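Folding on the bed: how I get through a week's washing

I used to fold standing at the ironing board and hated every minute of it. Then we moved to Fludton, where the only decent flat surface is the bed, and I am completely converted! A made bed gives you loads of room, it's kind on your back if you kneel beside it, and you HAVE to finish before you can go to sleep.

Start by smoothing the cover right out to the corners. Tip everything into a heap at the pillow end, then pull out the small, easy things first and fold those. They go along the back in a row, touching, so you keep the middle clear for whatever needs more elbow room.

Big, dark things come next. Lay one down, give it a good sweep with the flat of your hand from the centre outwards, and only then think about folding it. 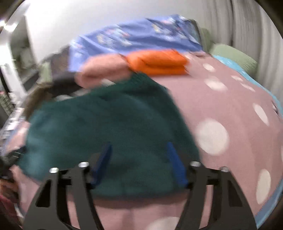 The big green one, with the pink and orange folded behind it.

For a large top, bring one side in to the middle, lay the sleeve back down along it, then do the other side to match. Fold up from the hem in thirds - halves if it's thick - and turn it over so the neat side faces you. My first 23 looked like dropped pancakes, so do keep going.

Colours sitting next to each other is my favourite bit. I stack by colour and it makes opening the drawer a proper treat!

Allow 2 stacks per drawer, no more, or the bottom ones crease again. Mine go into the old Hukex chest on the landing, which sticks a bit in September when the weather turns damp. Rub a candle stub along the runners and it slides beautifully.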